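From the Bench: Cell 2 gets its spring cleaning in the fall
Hunevum Staff Newsletter, 29/09/2019

Readers with long memories will recall that Cell 2, the two-armed kitting cell, was due for its service in April. In April we were told it was running too well to stop. Then it started setting circuit boards down with the confidence of a man parking a borrowed trailer, and suddenly there was time for a service after all.

Hugo Besson took the job, with Loïc Vasseur on the pendant and me on the clipboard, where I can do the least harm.

The cell builds kits for Pichon, the small drive unit most of you know from the complaints. A kit is one round red board, one white harness and one colored harness, laid out on paper in the steel tray in the middle of the table. The parts wait in yellow trays on either side. The silver arm works the left and the black arm works the right, and the two of them are supposed to stay out of each other's way, an arrangement that has worked better for them than for the two departments sharing the coffee machine.

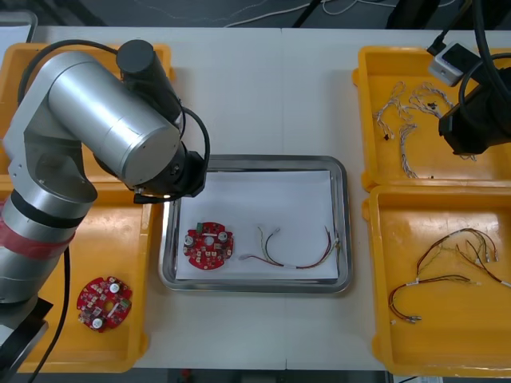 Hugo starts every service by doing nothing to the machine. He runs it at crawl speed and watches. The rest of us find this hard to sit through. After 11 slow cycles he announced that the silver arm was fine, the black arm was fine, and the steel tray was not where the program believed it to be. It had crept 8 millimeters toward the back of the table. Nothing holds it down except its own weight and everybody's good intentions, and people do lean.

The fix was to teach the center position again from scratch. Loïc jogged the silver arm over the tray, brought the gripper down until he liked it, saved the point, took it back up and did it again from the other direction to see whether he still liked it. He didn't. There was a little slack at the wrist, and two screws at the flange took a quarter turn each. Third time, both approaches agreed, and Loïc went to lunch looking taller.

While he was out, Hugo went over the cables. The one to the gripper needs enough loop to let the wrist turn and not so much that it drags through the parts on the left. Ours had been re-tied at some point by a person who believes in very tight cable ties. Hugo cut them off, gave the cable its slack back and had the arm go to all its far corners while he stood with a hand on the stop button and his glasses pushed up on his head, where they have never helped him see anything.

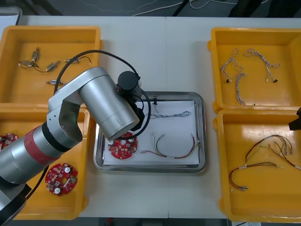 Boards are the easy part. They are stiff, they are round, and they stay where you put them. Harnesses have opinions. The colored ones in particular come out of the bag with whatever bend they had in the bag, and if two of them lie across each other the gripper will happily bring both. Praslow, who supply them, have been asked to pack them flat. Praslow have replied that they do pack them flat.

So the afternoon went to the fingers. Hugo wiped the pads down, checked that both closed to the middle, and lowered the closing force a step at a time until a harness could be picked up by the wires without being squeezed. He also changed the approach so the fingers come down open over the thick part of the bundle, well away from the terminals. The wrist camera got a new cloth, a proper one. Whoever has been using the blue paper towels, please stop.
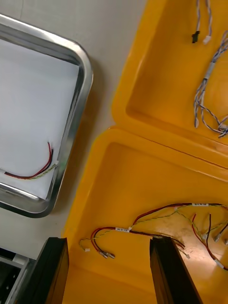 Wrist camera view: open fingers over a harness in the yellow case, with the paper-lined steel tray at upper left.

We ran it up to full speed at the end of the day and stayed for eight kits. All eight were accepted by Flidby, our inspection software, which has never before accepted eight of anything in a row and may need a service itself.

Two requests from Hugo. Load the harness trays with the bundles apart. And if you bump the steel tray, say so. He would like to hear it from you before he hears it from the gripper.

Next service is on the wall planner, in pencil.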